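The toy library that wants to lend your child a tractor

Domutcombe does not look like a place short of toys. There are two charity shops on the main street with boxes of them outside, and every other front garden seems to have a plastic slide going green in it. So I arrived at the old chapel hall with some doubts about a scheme called Skelterier, a toy library that has been open since January and says it can save local families money while cutting down on clutter.

The woman who started it met me at the door with a mug of tea and asked that I leave her name out. She had been in the local newsletter once and did not enjoy it. She used to work in a bank, she has two children at primary school, and she has the patient manner of someone who has explained the same thing many times.

"People think it's a jumble sale," she said. "It's a library. You take it home, you bring it back, someone else has it."

The sums go like this. A family pays £24 a year and can borrow up to four toys at a time, for three weeks. The catalogue stands at 1159 items, from wooden puzzles to a ride-on tractor with a waiting list. When I was there 300 families had joined. I asked how many of those had borrowed anything in the past month, and she got out a laptop and looked, which I gave her credit for. It took her a while to find the right page.

"Less than half," she said. "I'd like it to be more. Some people join in a rush of good feeling and then we don't see them. Gyms have the same trouble."

Gyms, I pointed out, do rather well out of that trouble. She laughed and said the library did too, up to a point, but that the grant people wanted to see things going out of the door. The grant is the part that bothers me. Membership fees cover the heating and the insurance and not much more. The rent for the first two years comes from a fund that closes to new bids next spring, and I asked what happens then.

"We put the fee up a bit, or we find a cheaper hall, or we stop," she said. "I'm not going to tell you there's a plan when there's three half plans."

I had expected more sales talk. The leaflet has plenty of it. It claims that children who borrow toys "learn to value things more deeply", and I asked her where that came from.

"A meeting," she said. "I didn't write that bit. I don't know if it's true. Mine cried for an hour when the marble run went back."

The crying comes up a lot. A mother I spoke to by the shelves said she had stopped borrowing anything with a face on it. Her son had grown fond of a stuffed badger, and handing it over at the desk had been, in her words, "like something out of a war film". She now sticks to building sets and jigsaws. A grandfather returning a garage said he had no such problem, but his grandchildren only came on alternate weekends and forgot everything in between.

Then there is the matter of missing bits. Anyone who has owned a board game knows how this goes. Every set at Skelterier has a card listing what ought to be in the bag, and someone has to check it against what comes back. Last month a shape sorter came home with a potato in it. Fines are 50p a piece and are hardly ever charged.

"If you fine people they don't come back, and then you've lost the piece and the family," the founder said. She keeps an ice cream tub of odd parts under the desk and matches them up in the evenings. She did not make this sound like a hobby.

The question of where the toys come from is a fair one to ask. A good share are gifts, and gifts to a toy library are often things that people wanted to be rid of. She turns away anything that plays a tune which can't be switched off. She has also spent money on new stock, including a large order from a firm called Tekow, whose foam and wooden sets she likes since they survive being chewed. The order came to £562. I thought that was steep for a bag of shapes and said so.

"It is steep," she said. "The cheap ones lasted a fortnight. I've bought cheap twice, so go on, tell me that was thrifty."

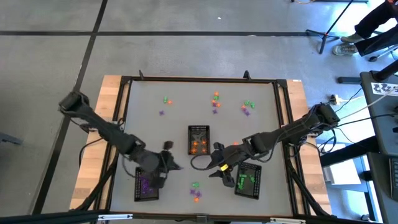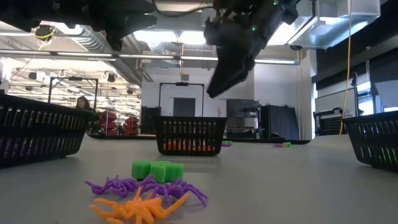

How are the toys cleaned between one family and the next?

Everything hard is wiped down with warm soapy water and left to air on racks overnight, cloth things go through a hot wash, and anything that can do neither is not lent to homes with babies. The washing is done by whoever is on the desk that day.

I pressed her on that answer, as it seemed to lean heavily on whoever is on the desk that day being thorough. She agreed that it did. There is a sheet to sign. I looked at the sheet, and there were gaps in it. She said the gaps were people forgetting to sign and that the washing had been done. That may well be so, but a parent with a small baby might want the sheet filled in, and I told her that too. She wrote it on the back of her hand in biro.

What about the claim that the library cuts waste? The idea is that one toy lent ten times saves nine from being bought. I find that hard to swallow. The grandfather with the garage told me he had gone out and bought the same garage, so that the children could have it for good. The mother who gave up on badgers said she had bought less, though mainly because she had run out of cupboards. Both of them drive in from outside the village.

"I can't prove it," the founder said. "What I can say is that I've stopped people buying rubbish at Christmas. They try a thing here first, the child ignores it, and they don't spend forty quid on it. I've seen that happen over and over with the play kitchens."

That struck me as the best case for the place, and it is missing from the leaflet. A trial run before a birthday is worth the fee to plenty of parents, whatever it does or doesn't teach about the value of things. She thought about this and said that "try before you buy" sounded like a carpet shop.

We moved to the Costa by the station, as the hall was wanted for a dance class from four o'clock. Over a toasted teacake she was franker about the hours. She puts in two full days a week for no pay. Her husband has views on this. The plan, or one of the half plans, is to get a part-time wage out of the next grant, and she knows that a wage is the first thing such funds like to strike out.

I asked if she would be doing it in five years.

"I'd like somebody to be doing it," she said. "My youngest will be at secondary school by then and I shan't want to look at a stacking cup."

Would she do anything differently? She would have started smaller, she said, with a few hundred good things and no ride-on toys at all. The tractor takes up as much room as forty puzzles and has to be carried out to the car by two people. It is also the one thing that every child asks for at the door. She has been offered a second one and has not yet rung back.

Skelterier is at the chapel hall in Domutcombe, three mornings a week in term time. New members need proof of address, and the tractor is booked until after half-term.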